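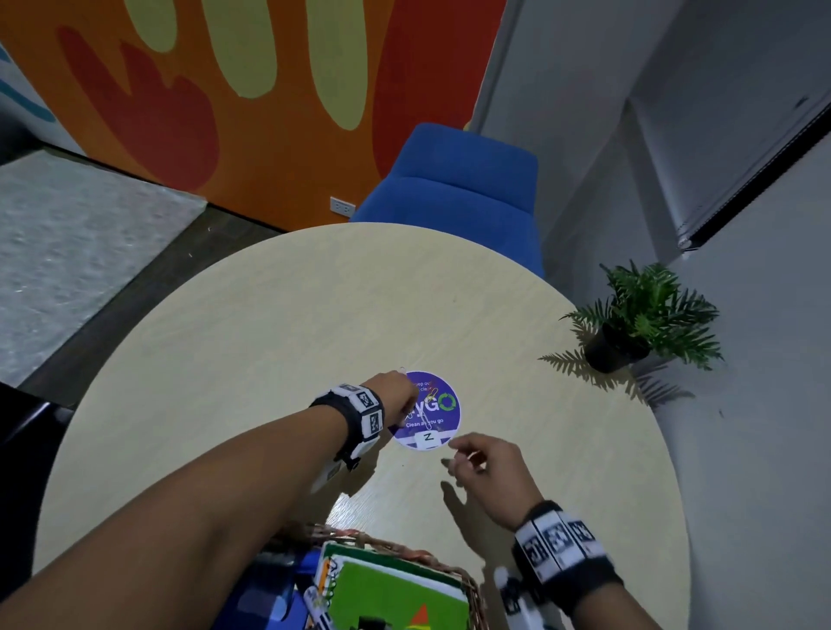

Hala Ghoneim told us after the February open day that she had come for the robots and stayed for the tea, and that what she remembered best was being asked to show a table-top job slowly, with her own two hands, to a room full of people who wanted to learn from it. We have borrowed her words ever since – they describe the day rather well!

Sonis is holding another open day at Nurkirham this Thursday week, and we are looking for people to take part. You need no technical background at all. If you have ever stuck down a label or cleared up after a meeting, you already know the sort of work our robots are still learning.

You would spend a morning with Reda Samir and the demonstration team, doing small everyday tasks at a table with patterned bands on your wrists, and then watch the robots have a go themselves. Visitors are very welcome to ask questions, and they generally do (last time we ran well over, and lunch suffered for it).

We have 80 places. Doors open at 9.30 and we finish by one, with a hot lunch for everybody who stays. You should be 18 or over and comfortable sitting for half an hour at a stretch. Do let us know if you need step-free access or a lower table.

To put your name down, write to Ikhsan Tjoa at the Sonis front desk, quoting reference 3193, and say whether you would like to take part at a table or simply come and watch.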